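Skurer 67 Star Tracker: Notes After a Season of Wide-Field Use

The Skurer 67 is a small equatorial tracker for a camera and short lens. It turns one axis at sidereal rate, so that exposures longer than a few seconds show stars as points. It has no second motor, no goto and no screen. I bought mine at full price and have used it since September with a 20 mm lens and a short telephoto.

Setup

The tracker sits on a wedge with altitude and azimuth screws. The altitude screw is coarse but holds its position once locked. The azimuth screws are finer and have some backlash when reversed, so approach the pole from one side only. Tightening the main clamp shifts the wedge slightly in azimuth. Clamp first, then make the final adjustment.

Polar alignment is done through a small finder scope with an etched reticle. The reticle is not illuminated in the base version. A red light held near the front of the finder works, although too much of it hides Polaris. Under the bright sky at Stastov I could see Polaris and none of the fainter guide stars. At Soststead, which is darker, the full pattern was visible and alignment took seven minutes the first time. It has been quicker since.

The finder in my unit was not centered on its mount when it arrived. To check this, put a distant fixed light on the crosshair and rotate the finder through half a turn. If the light moves off the crosshair, correct half of the error with the three set screws and repeat. The manual mentions the screws but does not say which way they act.

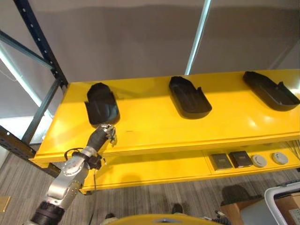
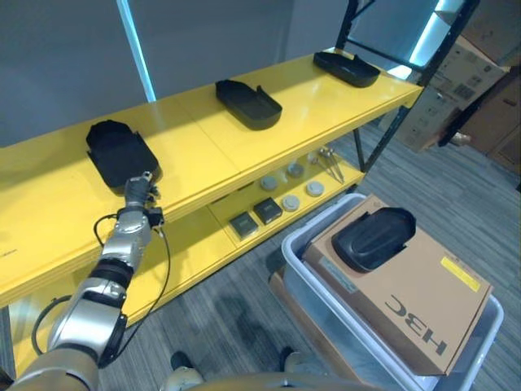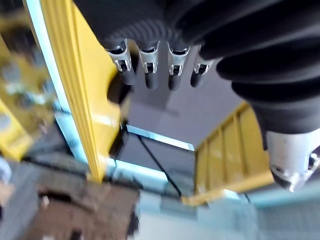 Black trays on the yellow shelf in the first two views; the fingers of a black robotic hand in the third.

Tracking accuracy

With the 20 mm lens the tracker is better than it needs to be. Exposures of several minutes showed round stars to the corners, apart from the coma that belongs to the lens. Sky brightness set the limit on exposure length at both sites.

The telephoto is a harder test. Periodic error is visible as a slow east-west drift that reverses over each turn of the worm. Short exposures are mostly clean. In longer ones a fraction of the frames fall on the steep part of the error curve and have to be thrown out. I measured the drift by offsetting the polar axis on purpose and letting a bright star trail. The trace was smooth, with one small kink that repeated on every turn. A smooth error can be averaged over a stack. The kink cannot, and it accounts for most of my rejected frames.

Mounir Tazi ran the same test on his own unit and found a similar curve with no kink, so I take mine to be a local flaw in one gear tooth or a particle in the grease. I have not opened the case.

Balance

The counterweight kit is sold separately and should be counted as part of the price for anything longer than a normal lens. Without it the motor is asked to lift the camera on the east side, and the drift becomes uneven. With it, I leave the load slightly heavy to the east so that the gears stay in contact. The dovetail clamp supplied with the kit has a plastic knob that is hard to turn with gloves on. I replaced it with the metal one from an older Hartono mount, which has the same thread.

Power and controls

The internal battery ran for 7 hours on a mild night. It will also run from an external pack, but the socket is on the rotating side of some camera positions and the cable can foul the wedge. Route it before starting and turn the axis by hand through the full session range.

There are two buttons. One selects the rate (sidereal, solar, lunar, half) and the other reverses direction for the southern sky. The rate is shown by a green light that is too bright at night, and I have covered it with tape. The unit does not remember the last rate and always starts in sidereal.

Comparison

My previous tracker was the Hartono 18, which is lighter and easier to pack. Its clamp slipped under the telephoto and its alignment scope had to be removed before the camera could be fitted, so alignment could not be checked during the session. On the Skurer the scope stays in place. For a wide lens alone I would still take the Hartono on a long walk.

Firmware is updated over the same socket as power. I have applied one update and saw no change in tracking. The kink is still there.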